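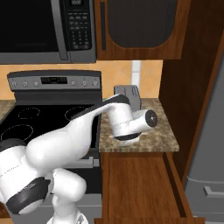

Comparing two grippers in a simulated kitchen

If you've been going back and forth between two grippers and can't afford to buy both (I've been there!), a simulated kitchen is a lovely place to try them out first. I used the Fodeck kitchen for this one, with the arm set up by the stove so it has to reach across the range to get to the counter.

1. Load the kitchen and attach the first gripper, in my case the Sqalli. Save the arm's starting pose, so the second gripper begins from exactly the same spot.

2. Bring the hand down until it hovers just over the granite, and pause there. Look at the wrist from the side and see how much room is left between it and the toaster-like box at the back of the counter.

3. Run 300 grasps with the same random seed, then go and make yourself some coffee.

4. Swap in the Urovora, update the hand length in the controller settings (please don't skip this, I did in May and drove the fingers straight through the countertop), and run them all again.

5. Put the two logs side by side and read the failures before the averages. Mine had 83 failures with the Sqalli, mostly near the backsplash, and Chanida Thongdee kindly helped me sort through them.

Last updated: 25 June 2023
1247 shares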